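Gedetti Two-Arm Kitchen Unit
Setup, Care and Replacement Parts

Product overview

The Gedetti is a two-arm service robot supplied by Sundqvist for kitchen trials, training apartments and assisted living sites. Each arm ends in a multi-fingered hand, and a head camera supplies the operator view. This page covers site setup, routine care of the hands and wrists, and the parts that may be replaced on site. Work on the shoulder joints, the power section or the base must be carried out by the service department.

Order numbers
Complete unit: G-1000
Hand, left or right: G-391
Wrist seal kit: G-121
Fingertip set, one hand: G-52

Site requirements

The unit must stand on a level floor. Carpet is acceptable if it is low pile and firmly fixed at the edges. Loose mats must be removed from the working area before power is applied. Cabinet doors and drawers within reach of either arm should be closed unless they form part of the task.

Counter height must be entered in the Orel setup program before the first run. Measure from the finished floor to the top surface of the counter at the sink, and repeat the measurement at the dishwasher. If the two values differ, enter both. The program will not release the arms until the counter, sink and appliance positions have been confirmed by a trained operator.

Dishwasher work

For loading and unloading, the unit should face the counter with the open dishwasher on its right side. The right hand enters the rack from above. The left hand is kept clear of the counter edge until it is required. Operators should confirm the following in the Orel program before each session:

Dishwasher door fully lowered and not under load
Lower rack pulled out to its stop
Knives and other pointed items removed
Reach limit for the right arm set to the depth of the rack
Left arm rest position stored and tested at low speed

Rack tines are the most frequent cause of fingertip wear. The approach angle should be set so that the fingers enter the rack parallel to the tines. A finger that meets resistance will stop and hold its position. The operator must then select Release and withdraw the arm upward. The hand must not be pulled free manually while the drives are active.

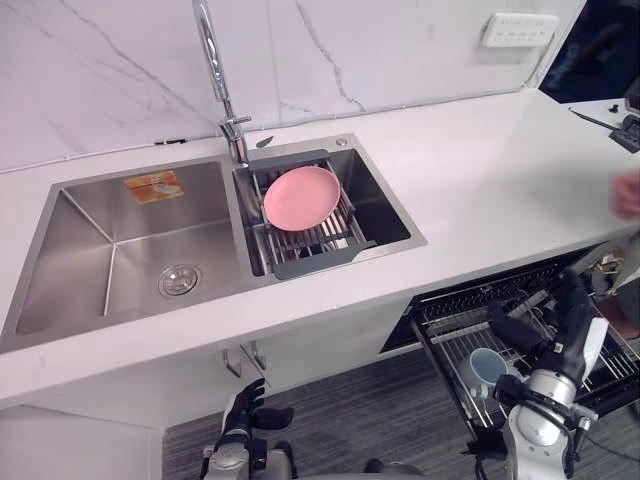

Gedetti at the sink and dishwasher, with the right hand over the lower rack and the left arm raised.

Routine care

Before each session, inspect the fingertips and the wrist seals on both hands. A seal that has lifted, split or hardened must be replaced before the unit is used near water. Hands are resistant to splashing only and must never be placed under a running faucet or lowered into a filled basin.

After each session, park both arms, switch off the drives and wipe the hands with a soft cloth dampened with water and mild dish soap. Dry the finger joints thoroughly. Bleach, scouring powder and oven cleaner will damage the joint covers and are not permitted.

Replacing a fingertip set

1. Park the arm and disconnect power at the base.
2. Loosen the retaining screw at the side of each fingertip using the driver supplied with the set.
3. Remove the worn tips and clean the seats with a dry cloth.
4. Fit the new tips and tighten each screw until the driver clicks.
5. Restore power and run Hand Check in the Orel program.

Hand Check must be completed even if only one tip has been changed. If the check fails twice, the hand should be returned to the service department with the printed result enclosed.

Approved accessories

The Guditness protective sleeve is approved for the forearm of either arm. It must not cover the wrist joint. Sleeves supplied before March do not have the elastic cuff and will be exchanged free of charge upon request.

Service contact

Requests for parts, sleeve exchanges and operator training should be addressed to Ovidiu Voicu, Service Department, Sundqvist. Please state the serial number shown on the base and the version of the Orel program in use.

Page revised May 2026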